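Informe de avance a Metidov: brazo robótico en el taller compartido de Bremside
2023-04-01

Hola a todos: va el segundo informe de la ayuda, un poco más largo que el primero porque desde noviembre han pasado bastantes cosas (casi todas buenas). El resumen para quien tenga prisa: la simulación funciona, el brazo de verdad está montado a medias y de los 800 euros de la partida de materiales todavía queda una parte sin tocar.

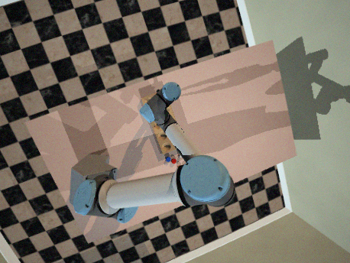

Empiezo por la simulación, que es donde se me ha ido el invierno. Cuando os mandé la propuesta pensaba dedicarle un par de semanas y pasar enseguida al metal, pero me enganché, y creo que ha merecido la pena. La tarea sigue siendo la que acordamos: coger una bolita de color y dejarla en el agujero que toque de un tablero de madera. Parece un juego de niños y lo es, pero obliga a resolver casi todo lo que luego hará falta en el taller, desde calibrar la posición de la mesa hasta bajar la herramienta sin arrastrar la pieza de al lado.

Lo más difícil ha sido precisamente eso último. Las bolas, una azul y una roja, arrancan muy juntas al lado del brazo y son diminutas comparadas con él, así que un error pequeño en la muñeca hace que vaya a por una y empuje la otra. Durante un mes entero la roja acabó en el suelo con una regularidad desesperante. Al final cambié la forma de acercarse: ahora la herramienta se coloca primero en vertical, espera un momento y después baja despacio. Con ese cambio, en la última tanda de 12 intentos solo fallaron tres, y los tres por el mismo motivo, una postura del codo que deja la muñeca casi al límite de su giro. Ya sé por dónde atacarlo, aunque todavía no lo he hecho.

También le dediqué más tiempo del confesable a las sombras. La cámara del taller va a mirar la mesa desde arriba, y el propio brazo oscurece trozos enteros del tablero según cómo se doble. En las primeras pruebas el programa de visión confundía una sombra con un agujero y se quedaba tan contento. Ahora cambio la luz de un ensayo a otro, y pongo a propósito fondos incómodos, con mesas de color y suelos de baldosas en damero, para que no se acostumbre a una sola escena. ¡Si aguanta un suelo de cuadros, aguantará el del taller, que está lleno de manchas de pintura!

Sobre el montaje real. El brazo que estoy construyendo, al que en el taller ya llamamos Gethin, es bastante más modesto que el modelo simulado: menos alcance, menos fuerza y unas tapas impresas que no ganarían ningún concurso. Tengo terminados la base y el hombro, y el codo gira, pero con holgura. La culpa es mía, que medí el eje con prisas. He vuelto a encargar esa pieza y mientras tanto avanzo con el cableado, que es lo que menos me gusta y por eso lo había ido dejando para el final.

La controladora es una Cerex, como estaba previsto. Llegó tarde y con un conector distinto del que venía en la hoja de pedido – nada grave, un adaptador y a correr – pero me comió dos fines de semana. Lo apunto aquí por si financiáis otro proyecto con la misma placa: que pregunten por el conector antes de pagar.

El tablero de madera lo corté y lo taladré en el propio taller. El primero salió con los agujeros torcidos y ahora sirve para sujetar brocas. El segundo ha quedado bien, con agujeros de 8 milímetros, y le di una pasada de lija por dentro porque las astillas frenaban la bola.

En cuanto al dinero, no pido ampliación. El gasto mayor han sido los motores y la placa, y lo que resta está reservado para la pinza y para una seta de emergencia como es debido, que ahora mismo tengo un interruptor de lámpara y no me quedo tranquilo. Las facturas van en la carpeta compartida, ordenadas por fecha. Falta la de la madera, que la pagué en mano y me la tienen que hacer.

De aquí al próximo informe quiero cerrar el codo, montar la muñeca y hacer la primera prueba con el brazo real sobre la mesa, aunque sea sin bola y a velocidad de tortuga. Mover los programas de la simulación al brazo físico me da respeto y prefiero no prometer fechas. Si la pieza del codo se retrasa, adelantaré la calibración de la cámara, que no depende de ella.

Una consulta para terminar: en las bases pone que hay que hacer una demostración abierta al final del proyecto. ¿Puede ser en el taller de Bremside, o tiene que ser en vuestra sede? Lo pregunto con tiempo porque desmontar el brazo y volver a calibrarlo en otro sitio me llevaría varios días, y tendría que meterlos en el calendario.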